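Home About Our Projects News Contact

Akdale Community Kitchen — progress report to the Mondau Fund
10/03/2018

Hello all, and sorry this is a bit longer than the last one. There's been a lot going on since the cooker went in and I'd like you to know where your 2,000 has gone.

So far we've spent 989 of it. Most of that was the cooker and getting a proper gas fitter over from Lobo to connect it, plus new lino by the back door where the old stuff had lifted. The rest is set aside for the extractor fan, and I have two quotes for that. One is far too high. The other is from a firm in Drevurora who can't start until June, but they came and measured up and seemed to know what they were talking about, so I'd like to go with them if you're happy.

The lunches are going really well! We moved to 4 sessions a month after the new year and the hall has been nearly full each time. Soup is still the favourite, although the fish pie went down so well that I've been asked for the recipe more than once (it's my aunt's, and she measures nothing). People have started staying on afterwards for a hot drink and a chat, which we never planned for — it means we lock up later than the booking says, and I need to sort that out with the hall. 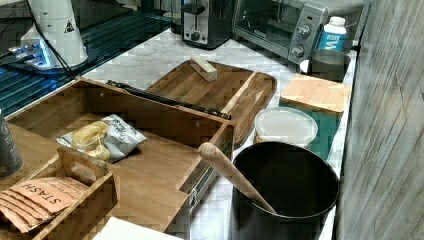

Mayu Yokoyama wrote to me after the last lunch to say she'd like the chat part to go on longer still, even if the meal had to be simpler, and could we please think about an evening one for people who work. I think she's right about the evening. I'm less sure about cutting back the meal, as for a few of our regulars it's the main one of the day.

Things that haven't gone well: the leaflets came back with the old phone number on, so they're being printed again (at the printer's cost, thank goodness). The freezer is on its last legs too. I'm not asking for money for it yet, but I may be by the summer.

Next report will follow once the fan is in. Do ring if you want to see the receipts before then.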